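Trustunero Tidy-Up Set: README

Remo Rüegg and Clementina Lobo, December

Simulated pick-and-clear episodes for a two-finger gripper working over a worktop.
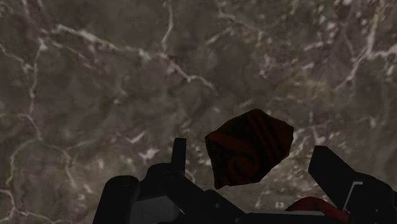

We put this set together to answer a question we kept being asked at Larkmont: can a machine clear a kitchen surface yet? The short reply is that it can clear some of one, slowly, if the things on it are a sensible size and somebody has put the crockery away first. The data is for people who want to work on the rest.

## What is in it

- 3000 episodes, all rendered, none from a real robot
- 2166 marked as completed; the remainder are failures, kept on purpose
- 50 object shapes, mostly irregular lumps with flat faces
- 6 surface textures, with stone among them

Each episode has a wrist view, the joint positions, the gripper opening and a line of plain text giving the task, such as "pick up the dark red block". The text was written by hand, so the wording varies. Some people say block, some say rock, some say lump. We left this alone.

## Why lumps

Household objects were the first plan. Cups and cutlery took a long time to model well, and the early results told us more about our poor spoons than about grasping. Odd-shaped solids are a fair stand-in for the things left on a worktop that have no handle: a potato, a bar of soap, a piece of ginger. They are a bad stand-in for anything soft, and cloths are missing altogether.

Patterned objects on patterned surfaces are included because kitchens are like that. Policies trained only on plain backgrounds did badly when we moved them to the veined stone.

## What we learned about chores

Picking up one item in the open is mostly solved in this setting. Items against a wall are not. Stacked items are worse. Wiping, which is what most people mean by clearing up, was not attempted.

Clementina ran the same policies on the sorting bench at Betow, where parts arrive one at a time and always in the same tray. They did far better there. A shop floor can be arranged around the machine, and people at home are not going to do that for a potato.

## Known problems

- Friction is set too high. Objects that should slip out of the fingers stay put.
- The success mark checks only that the object rose and stayed up for a moment. It does not check where it was put down.
- Lighting hardly changes between episodes.
- A few task lines name the wrong colour, mainly brown for dark red. Corrections are welcome.

## Use

Free for research and teaching. Please don't quote the completion figure as a measure of how a real robot would do in a real kitchen. The Samarakoon loader reads the files without changes; if you write your own, note that gripper opening is stored in millimetres and everything else in metres.

Contact: Remo Rüegg, Larkmont | © Larkmont | Back to top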